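The Leaflet

The tablets were called Prurano and they came in a box the colour of weak tea. I was to take one in the morning with food, one at night without food, and to avoid grapefruit, which I had been avoiding all my life out of simple dislike.

"Any questions?" said the pharmacist at Boutros, in the voice of someone with a queue.

I said no. I've never had a question at the counter. I have them on the bus, by which time it is too late and the only person to ask is the driver.

The leaflet unfolded to the size of a road map. I read it at the kitchen table from one end to the other, with the box standing by as a witness. Common side effects included drowsiness and being unable to sleep. Also weight gain, weight loss, a dry mouth, a wet mouth, and something called "altered mood", which I had already, from reading the leaflet. Under "rare" there were 53 entries. I put a small pencil tick beside each one I felt I might have, and after the first column I sharpened the pencil.

My sister rang while I was doing this. She asked what the tablets were for and I told her it was the itching.

"And has it stopped?"

"I haven't taken one yet."

"You've had them since November."

I explained that I wanted to be sure. She said that our grandmother had taken whatever she was handed, including once a tablet meant for the dog, and had lived to be a nuisance to three generations. Then she said she had something in the oven and rang off. My sister has always got something in the oven. I've eaten at her house and I don't know where it goes.

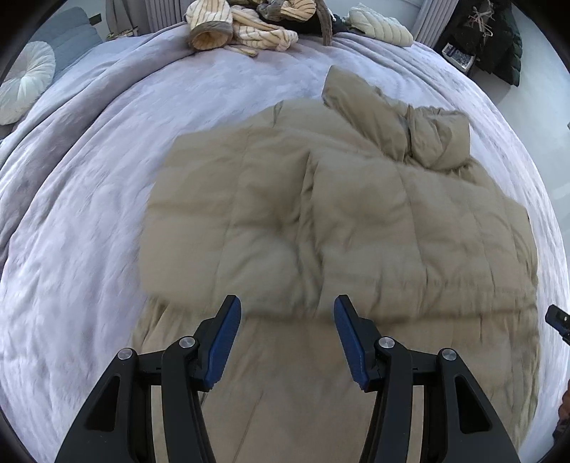
I took the first one that evening, without food, as instructed. It was small and white and had a line across the middle so that it could be snapped in half by people with stronger hands than mine. Then I lay down to wait for it.

At ten o'clock my left foot felt warm. I consulted the leaflet. Warm foot was not listed, either under common or rare, and I felt a certain pride at that. At half past ten I took the sock off and the foot felt better. At eleven I was wide awake and thought: there it is, unable to sleep. The next thing I knew it was ten past eight and I was drowsy, so that was the pair of them, and I ticked both.

By the end of the week I had rung the Surska helpline, which was printed on the bottom of the box in the smallest type they could find. Surska made the tablets. They also made, according to the recorded message, a shampoo for horses. I was caller number 70. There was music, the same eight bars of a flute, and every so often a woman thanked me for my patience, which she had no way of knowing about.

When a young man finally came on he asked for the batch number, my age and my symptoms.

I read him the symptoms. I had them in order. He typed for a long while.

"And the itching?" he said.

I had to think. I looked at my arms. I turned them over and looked at the other side. I tried to remember the last time I had scratched anything and could only come up with a lottery ticket.

"It's gone," I said.

"Right," he said, and typed that too. "Would you describe that as unexpected?"

I told him I would.

"I'll put it under rare," he said.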